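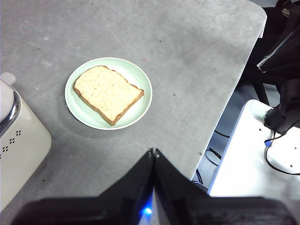

Kitchen Notes

Toast settings, second round

The cream toaster replaced the Skostov in June. Its dial has no units, so I have been timing it. Setting 2 with plain white sandwich bread gives 96 seconds from a cold start and 81 on the next slice. The old one drifted by up to 20 seconds over a morning, which made the dial decorative.

Each slice waits on the green plate beside the toaster before it goes in. Bread straight from the fridge browns late and unevenly, mostly along the bottom crust — fifteen minutes at room temperature fixes most of that.

Dewanti Tarigan asked about weight loss. My scale reads whole grams only, too coarse for a single slice. I will weigh a full loaf's worth and divide.

Still open: whether the second slot runs hotter than the first. The gray table also needs a wipe. Crumbs get under the scale feet and shift the zero.

Filed 2019-01-12. Settings 3 and 4 next, same bread.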